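I've read a lot of posts telling families to sell the house, pull the kids out of school and go see the world. Most of them skip the arithmetic. So before you hand in your notice, work through the steps below with a pencil. If the plan survives, fine, go.

## Step 1: Write down what you spend now

Use three months of bank statements, and don't do it from memory. People who tell me they live on very little have usually left out car repairs, birthdays and the dentist. Split it into two columns: costs that stop when you leave, and costs that follow you. Storage, phone plans, insurance and student loans follow you.

## Step 2: Price one boring month

Travel bloggers love to quote their cheapest month. Ignore it. Pick a mid-range town and price a plain stay there, with a kitchen, a washing machine and two real bedrooms.

When Conall Tierney and I did this for a family of four in Burkum, the rent came to $2280 for May. The listing's headline rate was a good deal lower, and then we added $115 for cleaning and the service fee on top. Always click through to the last page before payment.

## Step 3: Add the moves

Moving is what eats the money. Four bus or train tickets, bags, a meal at the station, and a night somewhere bad when the connection doesn't work out. Our Burkum to Cerkside leg cost $723, and we thought we were being careful.

Count your planned moves for the year and multiply. If the total scares you, stay longer in each place. A month is a decent minimum with kids, and two is better.

## Step 4: Be honest about income

"I'll freelance" isn't a number. Write down only money from clients who have already paid you, or an employer who has agreed in writing that you can work from abroad. Ask that employer about taxes, too. A verbal "should be OK" from your manager is worth very little.

I'd also cross out any income from the blog or channel you plan to start. Mared Eynon ran hers for two years and says it covered coffee.

## Step 5: Check the school and visa rules yourself

1. Look up your state's homeschooling rules on the state's own site.
2. Look up the length of stay for each country on the official government page.
3. Save copies of both, with the date you read them.

Facebook groups are good for playground tips and terrible for immigration law.

## Step 6: Do a trial run

Rent a place for one month, somewhere dull, and live your normal week in it. Work your hours. Do the math homework. Cook. Keep $1000 aside that you don't touch, and see if you really don't touch it.

Watch what happens by week three, when the novelty wears off and someone has a cold. If you're all still speaking to each other and the budget held, book the next two months and leave the rest of the calendar open.

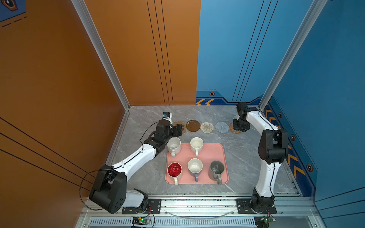
I would still hang on to the house for the first year and rent it out, even if the rent only covers the mortgage.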